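开放日演示操作手册
第四节 沥水架场景的布置与运行
2月 | Dorkville 演示组

4.1 适用范围

本节适用于开放日现场的餐具摆放演示，包括仿真屏幕与实体工位两部分。仿真部分使用 Lanton 场景包，实体部分使用 Fustness 工位。两部分共用同一套任务脚本，须先通过仿真检查，再启用实体工位。

4.2 开场前准备

1. 接通控制柜电源，输入电压应为 230 V。指示灯由闪烁转为常亮后，方可登录操作终端。
2. 在终端选择“演示”配置，不得使用“调试”配置。调试配置不限制末端速度。
3. 确认急停按钮处于释放状态，按下一次，检查终端是否出现代码 614，然后旋转复位。
4. 将观众隔离线设在距工位底座 2000 mm 处。轮椅观众的观看位置设在屏幕一侧，隔离距离不变。
5. 关闭终端的系统通知和自动更新。

注意：代码 614 未出现时，停止布置，按第七节检查安全回路。

4.3 载入仿真场景

1. 打开场景列表，选择“沥水架_空架”。
2. 载入完成后，核对架体与台面之间有无穿插。如有穿插，执行“重置物理状态”，不要手动拖动架体。
3. 核对餐具筒是否挂在架体端部。筒体初始状态为空，餐具由脚本在后续步骤中生成。
4. 将视角切换至“近景”。该视角下夹爪手指会占据画面一角，属正常显示，不需要调整焦距。
5. 运行一次空载轨迹，记录终端给出的最小间隙值，填入交接表。

提示：首次载入需要编译着色器，耗时将近 2 分钟，其间画面可能无响应。应在观众入场前完成。

4.4 现场演示流程

1. 讲解员就位后，操作员点击“开始”，夹爪移至预备位。
2. 演示第一段为接近动作。夹爪自架体前方进入，至前横杆外侧停止，等待确认。
3. 讲解员说明碰撞模型的用途。需要时可打开碰撞体显示，讲解结束后关闭。
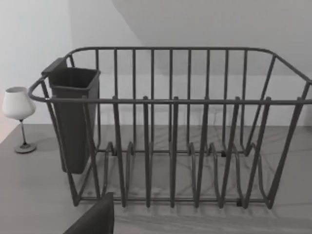

4. 操作员点击“继续”，脚本生成第一只盘子，夹爪执行夹取与竖直插放。隔杆间的落点由脚本指定，现场不作修改。
5. 插放完成后，夹爪应沿原路径退出。若退出时触碰隔杆，终端记为“轻触”，演示可继续；若架体发生位移，应立即暂停并重置场景。
6. 仿真段结束，将大屏信号切换至实体工位，重复第 1 至第 5 步。实体工位的盘子由操作员放入供料位。

警告：实体工位通电期间，任何人员不得越过隔离线取放餐具。供料位补料须先切换至“保持”状态。

4.5 观众提问时段

提问期间机械臂保持在预备位，不得断开使能后悬停。涉及 Lyons 分会场设备的问题，请观众查阅入口处的设备说明页。两处夹爪型号不同，本节参数不适用于 Lyons。

4.6 收场

1. 将机械臂移至收纳位，断开使能。
2. 导出运行日志，文件名使用场次编号。
3. 关闭仿真程序，不保存场景改动。
4. 断开控制柜电源，收回隔离线，交接表由下一场操作员签收。

分享 2 | 评论 0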